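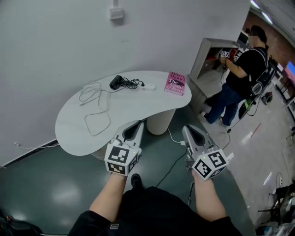 Kilian Wallner
Thread on how we collect hand-held gripper demos for the Clikard tidy-up tasks. Mostly notes to myself, posting them in case another lab is setting up the same thing.

Background: until January all our demos came from remote control. Operator at a desk, leader arms, video feed. It works, but a pick that takes a person two seconds took the operator twenty, and cables were close to hopeless.

So now we do it by hand. One gripper per hand, a marker cube at the base of each, pose recovered from the cube. No robot in the loop until replay.

Current task is table clearing. Cable, power strip, a small black device with its own coiled cord, one hardcover (Hilary Mantel, The Giant, O'Brien). White cable on a white table is a mean test for any depth estimate, and I want it in the set.

The cable is the hard part. Left gripper pins, right gripper lifts and folds. If both jaws travel at once the policy learns to tug. We now ask for a clear stop between pin and lift – half a second is enough.

The book is the second hard part. Flat on the table there is no edge to grab. Slide it to the rim, let it overhang, pinch from the side. The kidney-shaped top means the rim is curved, so the overhang changes with where you push it. Good variation, free of charge.

Marker loss is our main source of rejects. Turn the wrist too far and every readable face of the cube points away from the camera. Short gaps we interpolate. Anything longer and the episode goes in the bin.

Numbers so far: 1668 episodes recorded, 572 rejected. Most of the rejects are from the first two weeks, before we fixed the wrist angle rule.

Florian Leclerc asked why we don't just slow down. We tried. Slow demos track better and replay worse: people hesitate, hover, correct, and the policy copies the hovering. Normal speed with clean stops beats slow and smooth.

Cabinet episodes are a separate set. Standing work, reaching into an open compartment, different failure modes. The cube gets hidden by the cabinet wall long before the wrist angle matters. I'll do a thread on those when we have 300 good ones.

Remote control isn't gone. We still use it for contact-heavy steps where the arm's own limits matter, like pushing a plug home. About 80 of those per task, mixed in with the hand-held data.

Replay is on the Aubert arms, starting Tuesday. Book first, cable after that.

Someone asked about calibration: once at the start of each session, and again after any knock to a cube. A cube that has shifted by two millimeters looks fine in the preview and ruins the whole afternoon.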